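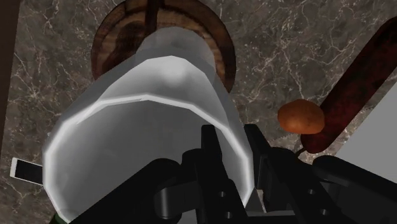

Rerkidby Military History Society, Collections and Vehicles Team

Cold War Radar Trailer: Pre-Opening Safety Checklist, with comments
Checked by Brigitta Schnyder and Alois Gisler, 5 October 2023

Thank you so much to everyone who came out early to let us in (and to Burgi Camenzind for the rolls!).

1. Wheel chocks and jacks: OK
All seated nicely. The left rear jack is stiff, as it has been ever since we got it, so please be patient with it and don't reach for the hammer.

2. Entry steps and handrail: NEEDS WORK
The top bolt on the handrail turns by hand. Renato has the right size at home and will bring it along. Until then, one visitor on the steps at a time, please.

3. Antenna mast locking pin: OK
In place and tagged. Alois gave it a good hard pull, and then I did too.

4. Electrical: OK, with a note
Main supply is disconnected and the old cabinets are dead. The display lights run off the extension lead, 33 feet, which should be fully unwound before you switch on.

5. Fire extinguisher: OK
Gauge in the green, next service in January.

6. Inert missile body, stand and straps: NEEDS WORK
The stand is rated for 700 pounds and looks fine, but the front strap is fraying near the buckle. Gertraud Gruber has ordered a new one from Bostska. Keep the rope barrier up in the meantime.

7. Inert certificates: OK
Copies are in the blue binder, page 44.

Items 2 and 6 to be rechecked before the school groups come. B.S.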